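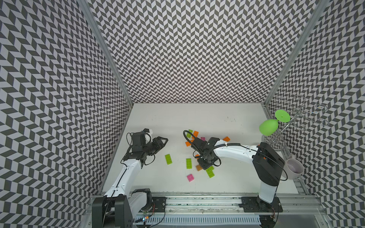
# Minutes of the infrastructure meeting, Saturday, July 19, 2025

**Present:** Rangi Tomoana (chair), Tayla Sheehan, Declan Harawira, Marama Pomare (minutes)

**Apologies:** Lindsay Bright

The meeting started at ten, on the call only. The minutes of the last meeting were accepted with one correction from Declan: the old mail relay was switched off by him and not by Tayla.

## 1. Moving the file servers to hosted storage

Tayla reported on the move. The Hutton office is finished and all its shared folders are now opened from the hosted side. The Donnelly office is in progress. She copied 14 shares during the week and the permissions were checked on each of them by the person who owns the folder. Two owners did not answer yet, so those shares stay read-only on the old server.

The copying is slower than we planned. The line in Donnelly is 100 megabits and it is shared with the phones, therefore Tayla runs the jobs only at night. Declan asked if we can send a disk by courier instead. Tayla said the provider offers this, but the waiting time for the disk is longer than the remaining copying. It was agreed to continue over the line.

**Action:** Tayla to write once more to the two folder owners and to put Rangi in copy.

## 2. Virtual machines and the monthly bill

The bill for June was higher than the one for May. Declan went through it and found 65 disks which are not attached to any machine. Most of them were left behind when test machines were deleted in spring. He does not want to delete them all at once, as a few have names that look like the payroll system.

Rangi proposed that every disk without an owner is first saved as a snapshot, kept for one month and then removed. Marama asked who pays for the snapshots in this time. They will go on the common cost code. Agreed.

There was a longer discussion about switching off the test machines in the evening. Declan is in favour. Tayla is against it for the Brusier machines, where the reports run after midnight and the times are not fixed. We did not come to a decision and the point goes to the next meeting.

**Action:** Declan to make the list of disks and send it to all before anything is deleted.

## 3. Backup

Restore test was done on the Tranum database. The restore itself went well, but the application could not connect afterwards -- the firewall rule on the second site still had the old address. Declan corrected the rule during the test and has added it to the written procedure.

Rangi reminded that the backup licence covers 500 mailboxes and we are near to it. Lindsay has the offer for the next step and will present it when she is back.

**Action:** Lindsay to bring the offer. Marama to ask the two offices for mailboxes of people who have left.

## 4. Sign-in with second factor

All administrators use it now. For the other staff we start in August with Hutton. Marama will prepare a one-page guide and asks for somebody outside of IT to read it first. Tayla will find a person.

## 5. Any other business

- The certificate for the Brusier portal must be renewed before the end of August. Declan takes it.
- Marama cannot open the network drawings in the new folder. Tayla will look at the rights.
- The next meeting is in August. Rangi sends the invitation when Lindsay has confirmed her dates.

The meeting closed at twenty past eleven.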